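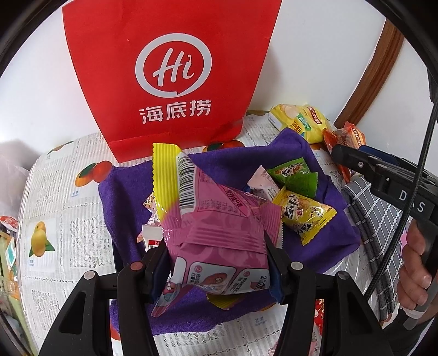

Progress report to the Bernomell Fund
Safe handling practice for hand-held grippers, second reporting period
April 2021

Work since December has gone into the written practice for hand-held grippers and into trying it out on ordinary packaged food. The Grorkadthorpe site logged 1,617 pick-and-place runs under draft 2. Snack packets made up most of the items, as they crinkle and shift and come in many sizes.

Rules now in force at both sites

Operators keep one hand on the grip whenever the fingers are powered. The free hand stays clear of the pile until the fingers are fully open. Cables run behind or beside the operator and never across the items. Finger screws are checked before each session and after every 30 runs. A split packet is taken out of use and written up, even if nothing spills.

Labelling

Dronness asked that barcodes and printed text be left uncovered on the items. We have agreed. No packet is relabelled, and personal details are removed from any bag or box before it goes on the table.

Problems

The draft said too little about soft surfaces. Cloth bunches up when a packet is gripped low, and operators at Postma were each dealing with it their own way. Draft 3 will set a minimum finger height over cloth. The session log is also too long and was often left half filled in. We are cutting it to one page.

Spending

Spending is within budget, apart from $900 for replacement finger pads, which we ask to move from the travel line.

Next period

Finish draft 3, send it to Dronness for comment and retrain the operators at Postma.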